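数据采集小组碰头会纪要（二月，第二次）

记录人：我（这回又轮到我，写得啰嗦一点，大家多包涵）
到会：Deepak Mittal、Hemant Thakur、采集组四个人、训练那边两个人，Ellden 的同事远程接入，后半段才上线
时间：下午两点十分开始，四点差五分散会

先说上次留下的几条

上次说要把任务说明重写一遍，我写了，放在共享盘里，目前看过的人是 Hemant 和我自己。Hemant 提了一堆批注，大部分我都改了，有一条没改，就是他想把“把物体放到合适的位置”改成具体的厘米数。我觉得采集的时候谁也不会拿尺子量，写了反而让人紧张，动作都变僵了。Deepak 站我这边，Hemant 保留意见。先这么用着。

命名规则那条已经落实，Rana（我们的上传脚本，新来的同学别去问 Rana 是谁，已经有两个人问过了）现在会自动把操作员编号和任务编号写进文件夹名，不用手敲了，太好了！上个月手敲出来的那些错别字我还没清理完，这周继续。

第三条是训练那边要的左右手时间对齐检查，做完了，结果后面讲。

这个月的数量

目前双手任务一共收了 668 条，Hemant 的目标还是 4,000 条，他说了三遍，我记三遍：4,000，4,000，4,000。采集组的意思是按现在的节奏肯定来不及，但是也不想为了凑数乱采。这个话题吵了有一会儿，我尽量记得公平一点。

Hemant 的说法是，模型在双手配合这一块见得太少，单手的数据再多也补不上，所以宁可动作普通一点，先把量铺开。采集组的说法是，普通可以，糊弄不行，连着采一个下午之后手腕是酸的，后半段的轨迹一看就懒，拿起来绕一大圈再放下，这种东西喂进去，模型学到的就是绕一大圈。我自己也采过，我投采集组一票（虽然会议上不投票）。

Deepak 折中了一下：每个人连续采 30 分钟就必须停，换人或者休息，中间的空档用来回看刚才那一批，当场删掉明显不行的。Hemant 同意先试到月底。谁来掐表还没定，我先用自己的手机闹钟顶着，铃声很难听，大家忍一忍。

手持夹爪的状态

这部分是我讲的。开会之前我把几把夹爪都过了一遍，重点看内侧的胶垫，因为训练那边反映说夹小东西的时候画面里接触的位置老是对不上。

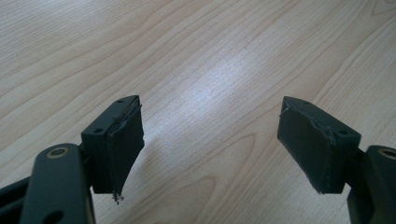
胶垫边缘已经毛了，上沿有翘起来的地方，这个我给大家看过了，都没有异议。有异议的是要不要马上换。采集组有人担心换了新垫以后摩擦力变大，同一个任务前后两批数据手感不一样，人会不自觉地改动作。我原来没想到这一层，确实有道理。训练那边倒是很放松，说有点差别没关系，甚至是好事，以后部署到真机上的垫子也不会永远是新的。

最后的决定：
换。同一双手用的两把一起换，不要一新一旧。
换之前先各采一小批，换完用同样的任务再采一小批，两批都打上标签，训练那边自己去比。
换下来的旧垫先别扔，放我抽屉里，我想看看到底是胶老化了还是我们裁的时候就没裁齐。
以后每天开工前看一眼垫子，翘边的记到设备表里。设备表我会加一列，别再写在便利贴上了，便利贴会掉。

Deepak 问 Velluvov 那边能不能给一批裁好的现成垫子。我发过邮件，对方回得挺客气，但是最小起订量对我们来说太多了，先自己裁。Deepak 说他再去谈谈，我就不催了。

双手任务怎么摆、怎么做

杯架任务讨论得最久，因为每个人的做法都不一样。有人喜欢先用左手扶住底座再动右手，有人两只手一起进去，还有人（我不点名）习惯用一只手做完全部，另一只手悬在旁边当观众。Hemant 说最后这种单独看没毛病，可是放在双手任务里就白采了，模型会学到左手什么都不用干。

训练那边想要的是这样的：两只手都要有用处，但是不规定哪只手先。可以扶，可以递，可以一手挡一手放。他们特别强调犹豫也要留着，比如夹了一下没夹住又重新对准，这种不要删，除非整条都乱了。采集组听了挺高兴，之前大家一失手就喊重来，喊了好多次，浪费了不少时间。
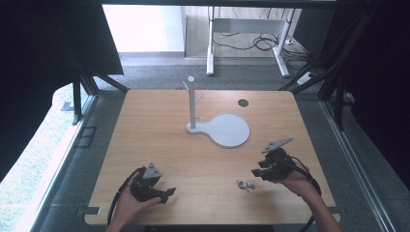

关于起始姿势，我们说好每条开始前两只手都先回到桌面上方，停一下，再动。停多久？Hemant 说一秒，采集组说默数一下就行，我写的是“停顿片刻”，别再改了。结束的时候也一样，松开，退开，停一下，再按结束。上一批里有好几条是一松手就按了停，最后那几帧全是在动的，标注的人没法判断到底放稳了没有。

杯架的位置每采几条就挪一挪，也转一转方向，别老让那根短枝朝着同一边。这个是我最想强调的！我翻了之前的数据，杯架几乎从来没动过，等于让模型背答案。挪的时候不用讲究，随手就好，人一讲究就会摆得很整齐。

还有线的问题。两把夹爪都拖着线，做交叉动作的时候容易绊到一起。采集组提议把线顺着小臂走，用魔术贴固定一下，试过的人说舒服很多。唯一的缺点是换人的时候要多花一点时间拆。可以接受，我去买魔术贴，大家有颜色偏好的私下跟我说（没有我就买黑的）。

时间对齐的结果

训练那边抽查了一部分，发现 62 条左右手的时间戳对不上，全部集中在同一个下午。查下来是那天有一台采集电脑重启过，重启之后没有重新跑同步。能不能救回来？他们说可以试着靠画面里的动作往回对，不过要人工看，大概半天的活。Deepak 的意思是别救了，重采更快。我有点心疼，那个下午我也在采，不过算了。

以后电脑只要重启过，必须重新跑一遍同步，跑完在群里发一句。Rana 这边我会加一个检查，没同步记录的批次直接不让上传，弹个红色的提示。有人问能不能弹得温柔一点，我说不能。

Ellden 的问题

Ellden 的同事上线之后主要问了两件事。第一，能不能分一部分杯架的数据给他们先试训。Hemant 说可以，但要等换垫前后的对比做完，不然混在一起说不清楚。对方说不急，月底给就行。第二，他们想知道我们有没有计划采软的东西，布、袋子之类。我们内部聊过，还没排上。软物体复位太麻烦了，每一条的开头都不一样，虽然多样性是好事，可是采集组光整理就要整理半天。Deepak 说下次会专门拿出来讲，请 Ellden 那边先列个他们想要的物品清单。

信号后来断了一次，重连之后对方问的是 Gesusden 那套标注工具好不好用。我们这边一片沉默，然后三个人同时开口。总体意见：切分段落很顺手，快捷键很难记，导出偶尔会丢最后一段，导出完要自己核对一下条数。我答应把我那张快捷键小抄发过去。

杂七杂八

采集记录里“失败”这个标签改成“未完成”，训练那边说“失败”有人当成设备坏了，有人当成没放上去，意思乱了。旧的记录我用脚本统一改，改之前先备份。

新同学的培训还是老办法，先看老手采一轮，自己再试一轮，试的那轮不入库。Hemant 想把试的那轮也存下来，单独放一个目录，以后说不定能研究新手和老手的差别。可以，硬盘还有地方。

下午采集的时候请把手机调静音，录音虽然不进训练，标注的人戴着耳机听，被来电铃声吓过。（我的闹钟除外，刚才批准的。）

各人要做的

我：换垫子，设备表加列，Rana 加同步检查，买魔术贴，发快捷键小抄，改旧标签
Hemant：写双手任务的取舍标准，一页以内，不许写厘米
Deepak：跟 Velluvov 谈垫子，跟 Ellden 定月底交付的范围
采集组：换垫前后的对比批次，试行到点就停的轮换
训练那边：对比结果出来以后在群里讲一下，不用做幻灯片

下次会还是两点，会议室我去订。有漏记或者记错的直接在文档里改，改完跟我说一声。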